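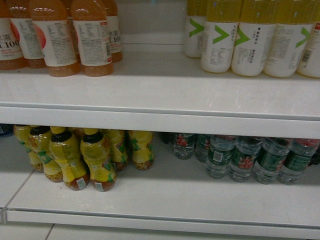

Le rayon boissons, cimetière des pinces

À Rernville, dans l'ancien entrepôt de carrelage que loue la société Silov, on a reconstitué une supérette. Il n'y manque que les clients et la musique. Themis Margaritis y compare depuis l'hiver trois préhenseurs, avec la patience d'un homme qui a beaucoup ramassé de bouteilles.

Le premier, signé Dusanon, est une pince à deux doigts parallèles. Robuste, précise, un peu bornée. Sur un flacon de jus d'orange droit et bien plein, elle fait merveille. Devant les thés glacés, dont le corps se resserre au milieu, elle hésite, serre trop haut, et pousse la voisine. Or les thés sont tassés les uns contre les autres, comme dans n'importe quel magasin, et la voisine a elle-même une voisine.

Le deuxième, le Seol, a trois doigts souples et une réputation flatteuse. « Il pardonne tout, sauf le manque de place », résume Margaritis. Sa main s'ouvre en corolle, ce qui est très joli dans les salons professionnels et assez gênant sous une étagère, quand le goulot disparaît derrière le rebord de la tablette supérieure.

Reste la ventouse maison, que personne ne voulait essayer. Elle aime les étiquettes lisses et déteste le plastique strié des bouteilles d'eau. Elle le fait savoir par un sifflement que toute l'équipe a appris à redouter.

Au relevé du 25 mai, sur 1 392 prises, la pince Dusanon en avait réussi 923 – un score honorable, si l'on oublie qu'un étudiant en job d'été fait mieux en regardant son téléphone. Le Seol, arrivé plus tard au banc, n'a eu droit qu'à 622 essais et environ 70 % de réussite.

La caméra de tête, elle, s'en tire mieux que les mains. Elle distingue les familles de produits sans peine, même quand le haut des bouteilles lui échappe. Le plus dur est de décider laquelle prendre d'abord. Silov penche désormais pour la rangée de devant, en commençant par le bord du trou laissé au milieu. Il a fallu deux réunions pour y parvenir.

Les essais reprennent en juillet, avec des doigts plus fins et, demande expresse de Margaritis, un tapis au pied du rayon.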